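Two-arm folding bench at Pledham: frequently asked questions

Last updated September 2019

We receive many of the same questions by e-mail and from visitors, so we have collected the answers on one page. If your question is missing, please write to us through the contact form.

What is the purpose of the bench?

We compare grippers for handling clothes. A gripper which works very well with boxes and bottles can be poor with a T-shirt, and the data sheets do not help much with this. So we mount a pair of grippers on our two arms, fold the same kind of garments with each pair, and write down what happened.

Which grippers are you comparing?

At the moment there are two types. The Rutherford is a parallel gripper with flat pads. The Radon has angled jaws which come together at the tip. Both are made in our own workshop in Clorkthorpe, and the names have no deeper meaning. They were free in the drawing system.

Why do you use two arms and not one?

We started with one. With a single arm the cloth turns around the point where it is held, and you must correct it after every move. With two arms you can keep some tension between the grippers, and the fold line stays where you want it. The price is that you have to plan the moves so that the arms do not meet in the middle.
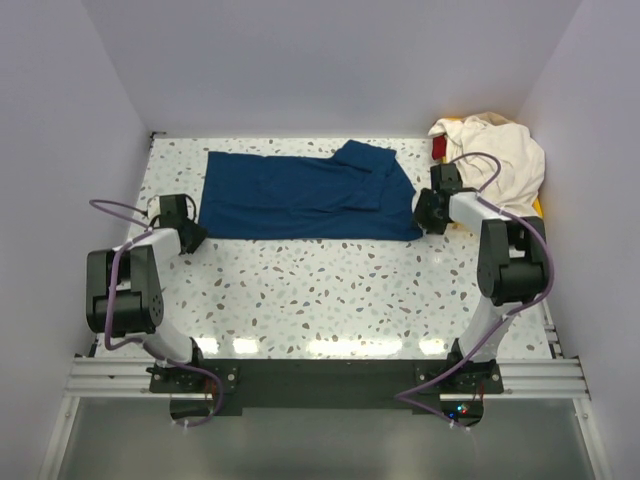
Both arms are fixed to one plate, so the distance between the two bases is always the same. In the first version each arm had its own clamp, and after a week of work they had moved apart by 4 mm. This sounds like a small thing, but it was enough to spoil the comparison between one day and the next.

How many folds do you make with each type?

One round is 200 attempts for each type, divided between garments of several sizes. We change the grippers after every 46 attempts, also in the middle of a round, so that wear of the cloth does not give an advantage to the type which comes first.

What counts as a success?

The garment must be folded to the agreed shape, with no edge more than 16 mm from the line. A second try at the same grasp is allowed, a third is not. We also note if a gripper picked up two layers when it should take only one – this is the most common mistake for both types.

Who or what moves the arms?

We work in two ways. In the first, an operator guides both arms by hand control. In the second, the controller repeats a recorded motion. We keep the results in separate tables and we ask readers not to mix them, as a good operator can hide many weaknesses of a gripper.

Does the colour of the clothes matter?

For the grippers, no. For the camera, yes. Dark cloth on a light table gives a clear outline, but the wrinkles inside the outline are difficult to see. With cream or white cloth we have the opposite problem. The lamps also reflect in the table top near the front rail, and we try to keep the important corners of the garment away from this area.
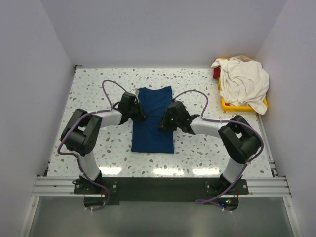 Folding lengthwise is the step where we see the largest difference until now. The Rutherford pads hold a wide piece of the edge and do not leave a point in the fabric, but they need more room to go under it. The Radon jaws enter more easily and sometimes take too little, so the cloth slips when the arm lifts. We do not want to name a winner before the round is finished.

Did you have problems with the cables?

Yes, more than with the grippers. If the loop is too short, it pulls on the last joint and the gripper turns a little. If it is too long, it can touch the cloth. Now we leave a generous loop and fasten it with cable ties at several points along the arm.

Can I send you my own gripper to try?

Yes, if it fits our mounting plate. Please ask for the drawing first. We can take new types from October.

Will you publish the results?

The tables will be on this site, together with notes for every failed attempt. The recordings are large, so we send them on request.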